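**Omby House, shared desk meeting, 5/29/26**

Great turnout, and the big gray desk by the monitor is finally getting its day!

1. **Steel bowl.** Everyone loves it. It came from the Letosberg kitchen and stays on the desk as the drop spot for keys, badges and loose adapters. Agreed.

2. **Small stuff.** Mouse and VR controller live on the desk too. The devices stacked by the monitor stand get labels (we have 272 left from April, so go wild).
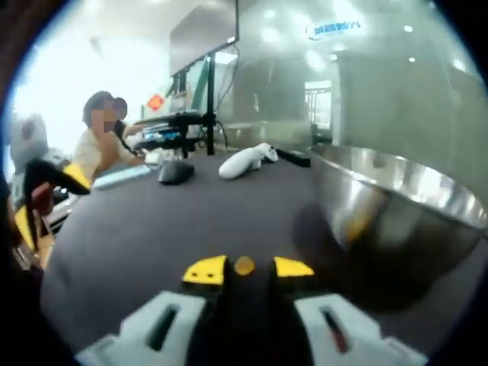 *Bowl, mouse and controller on the gray desk*

3. **Cables.** Zenix quoted $169 for clips and a tray, and the room said yes right away. Wonderful! Until they arrive, please keep cords away from the bowl. 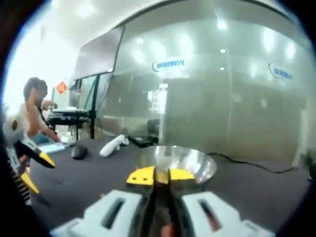 Mladenović asked whether the bowl could go back to the kitchen on baking days, and whether a second one might be cheaper than all the carrying. Good thought, price to be checked.

4. **Next time:** drawers, and the paint color.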